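Leave the table bare

Moved apartments in July. Second time in three years, and the thing I keep thinking about isn't the boxes or the deposit or the couch that didn't fit the elevator. It's the table.

We have one good table. Butcher block, pale strips of wood glued side by side, 400 dollars from a shop called Gruber that was closing out its floor models. More than we'd ever paid for furniture. And for most of its life I could not have told you what it looked like, there was always stuff on it. Mail. Chargers. A bag of something to return. The bread, if the bread was lucky.

My opinion, and I'll defend it – a table is for what you're doing right now. Nothing else gets to stay. Not the bowl for keys, not the runner, not the nice tray that "organizes" the clutter by giving it a fence to sit behind. I had the tray. It held 8 pens and a dead flashlight.

People tell me this is cold. My sister-in-law says a bare table looks like a showroom. Maybe. But she also eats dinner on the couch most nights, because her table is full, and I think those two facts are related. You don't decide to stop using a table. You put down one thing, then a second thing to keep it company, and by fall you're balancing a plate on your knees.

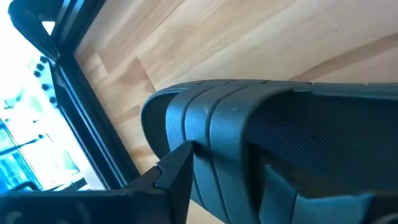 So the rule in the new place is one thing at a time. You bring it out, you use it or fix it or clean it, it goes away again. If it has no away to go to then that's the real problem and the table was only hiding it for you. We found out fast which things those were. Big awkward plastic stuff mostly, anything with a curve that won't stack or stand up in a closet. I spent a whole evening on one shelf. Got it wrong, did it over.

And I don't buy the storage industry's answer either. I got the Rovora catalog in the mail, 200 pages of bins. Bins to hold your bins. The last page has a whole-home system for 3,000 dollars, which would've covered our movers and then some. I like a good bin. I own several. But a bin is a place to stop thinking about a thing, and if you buy enough of them you can stop thinking about everything you own, and then you move and pay somebody to carry it all up the stairs.

What a clear table gets you is pretty small. You can see the grain. You notice the wood is darker in some streaks, and that it needs oil, and you oil it, becuase there's nothing to move first. Kids sit down and draw without asking. A neighbor comes by with a coffee and there's somewhere to put it. Small, but we didn't have it before and I missed it more than I knew.

It does slip. There is mail on it as I type this, two envelopes and a flyer, and I walked past them twice today. They go tonight. The flyer can go now.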